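Brimano Plain Wooden Cubes and the Belkadi Sunset Play Mat: my review after one long fall
Posted by Liis Lapiņa on Saturday, November 30, 2024

Okay, so I bought these two things together and I'm going to review them together, and if you only care about the mat you can skip down a bit.

The cubes first. I wanted plain blocks. No letters, no ducks, no paint that ends up on somebody's teeth. You would think that would be easy to find, but I scrolled for two evenings and everything came in sage green and "oat" and cost more than my shoes. Then my neighbor Gillespie Mowat mentioned Brimano, a little shop over in Tornonstead that sells bare wooden cubes by the bag, and I ordered one that same night (in August, which tells you how long I've been meaning to write this).

They're good! Really good, for what they are. The wood is pale and unfinished and has a nice dry feel, with just enough grip that one cube stays put on top of another even if you set it down a little crooked. The edges are eased a tiny bit so they don't bite your palm, but the faces are still flat, and flat faces are the whole game with blocks. My old set from the thrift store had gone round at the corners and anything over three high was a gamble. With the Brimano ones my nephew and I got a tower to 10 before the dog walked by, and I'd say the dog was at fault.

Complaints: the bag they come in is useless. It's a thin drawstring thing and the string pulled right out the first week. Also they do pick up dirt. A damp cloth gets most of it, but one of mine met a blueberry and will never be the same. And the smell when you open them is strong, like a brand new pencil. I liked it. My sister made me leave them on the porch overnight.

I can't speak to the bigger size because it was sold out both times I looked.

Now the mat. I got the Belkadi one with the sunset on it, mostly because I was tired of looking at road mats with the same gas station on every one of them. It's a big printed landscape, with the sky going from blue through orange and red to yellow, then dark blue mountains, pine trees up both sides, and a river winding down to the bottom. It's way prettier than it needs to be. Plain blocks look great on it too, they sort of turn into cabins along the river if you're in that mood (I'm usually in that mood).

It does a decent job of softening the noise when a tower goes over, and it wipes clean. Mine came folded in a box, though, and the creases took forever to relax. I ended up putting cookbooks on the worst one for most of a week. If they shipped it rolled I'd have no notes at all on that part. The colors have held up fine so far, and mine sits near a window.
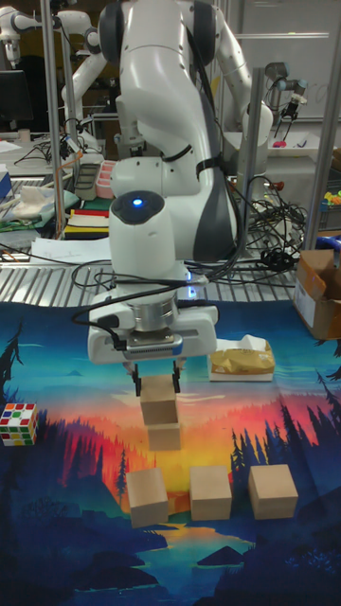
Two cubes stacked and three more in a row on the sunset mat, Rubik's cube off to the left.

One thing to know if you're buying for building: the print is busy, and the pale cubes show up best over the dark parts, the mountains and the trees. Down by the river they blend in more, at least on my living room floor in the evening, and I've stepped on one twice. Socks on, thank goodness.

Shipping on the cubes was quick. The mat went to Broltumton first for some reason, sat there over a weekend, and then showed up with a dented corner on the box but nothing wrong inside. I emailed about it and got a polite answer the next morning, so no hard feelings.

Would I buy both again? The cubes, yes, and I already did, a second bag for my sister's place (she kept those on the porch too). The mat, yes if it's on sale, and maybe at full price if you have the wall of cookbooks to flatten it with. Five stars for the cubes, four for the mat, one for that drawstring bag. I keep mine in an old bread tin now.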